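Prelix Opens Tabletop Handling Project to Outside Partners

Amport, Jul 22, 2025

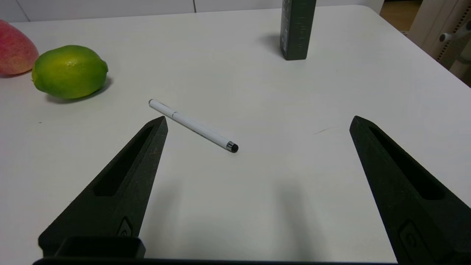 Prelix said it will let partner companies add their own items to its tabletop handling project, which collects recorded demonstrations for training robot arms. The project has run at the company's Amport office since last December with a small in-house team.

In each demonstration, an operator guides a two-finger arm through one short task, such as picking up a pen or moving a piece of fruit from one side of the table to the other. Video from the wrist and the position of the fingers are saved together. The learning system, called Drirer, is then trained on the full set.

Operators record 65 demonstrations per task. Between takes they move the items to new spots and turn them to new angles. Takes in which an item is dropped are kept and labeled as failed.

"We had plenty of examples of boxes and very few of thin things lying flat," said Martti Harju, who leads data collection at Prelix. "A pen is harder to pick up than a box. We want more items like that, and our partners have them in their warehouses already."

The first partner is Tang, a supplier of office and school goods, which will send 70 items from its catalog. Prelix operators will record the tasks in Amport over the next 10 weeks. Tang will receive a copy of the recordings made with its own items and a version of Drirer trained on them.

Companies that want to take part can apply through the Prelix website. Each application should list the items, their weights and the tasks the arm is expected to do. Prelix plans to accept 3 more partners this year. Items must fit on a standard work table and weigh no more than the arm can lift with one grip. Liquids in open containers are not accepted.

Media contact: Prelix press office, Amport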